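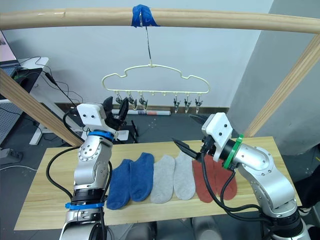 Hendora quiz day: the room and kit checklist, with my comments

Print this page
E-mail this page

I did the walk-round for the June Hendora on my own last time, scribbling on the back of a scoresheet, and by the final I couldn't read half of it. So it's all typed up now, with what I found and what I'd like sorted before we go back to the Carrilho Rooms. The tick or cross is how things stood when I did the round, doors-closed, before any teams had come in. If you're doing it next time, please write on it! A tick with no comment is no use to me.

Marks: OK, FIX (do it before we start), WATCH (fine for now, look again at the interval).

1. Way in and way out

Front doors open fully and stay open – OK. The left one needs a proper shove.

Fire exit behind the stage clear – FIX, done. There was a stack of chairs across it, nicely arranged, as if someone had been proud of it. I moved them to the bar side. Please don't let them creep back during the semis, which they did the year we had the specialist rounds.

Exit signs lit – OK, all of them.

Step down from the lobby marked – WATCH. The tape's lifting at one corner. I pressed it down with my foot and it came up again while I was looking at it.

Ramp in place at the side door – OK. It rocks a bit if you stand on the very edge, so put the rubber mat under it first and then the ramp. I had this the wrong way round for two years.

2. Leads and power

Menitz buzzer box on its own socket – OK. It sulks if it shares with the urn. We lost a whole starter round to that once and I still hear about it from the team that was leading.

Main buzzer lead (the 10 metre one) checked end to end – OK. No nicks, no bare bits, plug firm. I run it through my hand with my eyes shut, slowly. I know how that looks.

Spare lead checked – FIX. Outer sleeve pulled back from the plug so you can see the coloured wires. I've cut the plug off and binned the lot so that no kind soul fishes it out and uses it. We need a new one.

All leads across walkways taped or under the rubber cover – OK after a second go. The first time round I'd missed the one to the scorer's laptop, and I caught it with my heel carrying the trophy box. No harm done to either of us.

No extension plugged into another extension – OK now. It wasn't when I got there. Hae-won Yeon had done a sort of family tree of them behind the projector, very tidy, and we had a friendly word.

Projector vents clear – WATCH. People will use it as a shelf for answer sheets. I've moved the sheets four times in one afternoon before now.

3. Buzzers, one by one

Each paddle pressed, light seen, sound heard – OK for all but one. The blue paddle on the away side lights but doesn't sound unless you press dead centre. A nervous captain doesn't press dead centre. I swapped it with the spare and put a sticker on it.

Lockout tested (two people press together, only one light) – OK. You need a second person for this, so do it when somebody else is in the building. I tried it once with my elbow and it proved nothing.

Reset button works from the question master's chair – OK, with a bit of a stretch. If Ye-seo Cheon is reading, bring the box nearer, as she likes to sit well back and read with her glasses up.

Team Sesix asked whether they could bring their own paddles. No, sorry, lovely as they are. Everything that goes into the Menitz box has to be ours and has to have been through this list. I'm happy to be the bad guy on that one.

4. Tables, chairs and the stage

Table legs locked – FIX, done. Two of the folding ones weren't clicked home. Lean on each table with both hands, properly, as if you've just been told the answer was Chad and you'd said Niger.

Chairs sound – OK, bar one with a split seat that pinches. It's in the kitchen corridor with a note on it. Please leave the note on!

Stage edge marked with white tape – OK.

Contestant desks set back from the edge – FIX, done. They'd been put right at the front so the audience could see faces, and I do understand, but when a team wins on the last starter the chairs go backwards and the desks go forwards. I've pulled them in by a good arm's length and nobody in the back row complained.
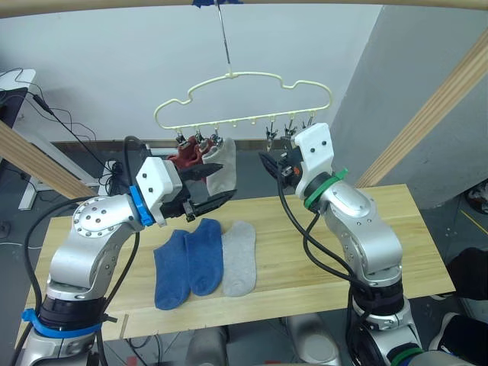

The banner over the stage is the other thing I always look at twice, what with it being over people's heads. Both ropes were tied off properly and the pole didn't shift when I gave it a tug from the steps, so that's an OK from me. Steps footed by a second person while I was up there, and put away straight after. They're not to be used as a seat by the photographer, however good the angle is.

5. Lighting and sound

Stage lights cool to start, nothing draped near them – OK.

Flicker on the left-hand strip – WATCH. It's worse when it's been on a while. One contestant told me it put her off in the picture round and I believed her, so I turned that strip off for the final and we managed fine with the rest. I've reported it to the Carrilho desk and they wrote it in a book.

Microphone stand weighted – OK. The heavy base was in the wrong box, under the scoreboards, in case you're hunting for it.

Volume tested from the front row – OK. The end-of-round klaxon was a shocker at full belt. I've put a pencil mark on the dial, keep it below that.

6. Kitchen and first aid

Urn on the flat worktop, lead tucked behind – OK.

First-aid box in date and full – FIX. Plasters gone, all of them, and one lonely eye pad left. I topped it up from the one in my car. The accident book is in the drawer under the till and it did have a pen in it when I left.

Who's the first-aider on the day, and do the teams know? – OK, said it at the welcome and again after lunch for the late ones.

Water on the tables in lidded bottles only – WATCH. Open glasses kept turning up beside the paddles. Five minutes before each round, go along and have a polite sweep.

7. Question boxes

I know it isn't strictly safety but it's on my round anyway. The full set of 800 is heavier than it looks, so it goes in two boxes now and they're carried one at a time. Bend your knees. The old set from the 2000 season is still on the top shelf in the store, and I'd like it down from there before it comes down by itself.

Boxes sealed and signed across the tape – OK.

8. Still to do before we're back

New spare lead, 10 metres, same plug.
Tape for the lobby step (the rough sort, please, the shiny sort is what's lifting).
Blue paddle to be opened up and looked at. Hae-won has offered.
Chase the Carrilho desk on the strip light.
Top shelf in the store. Two people, and not me, my shoulder's still bad.

Print this page
E-mail this page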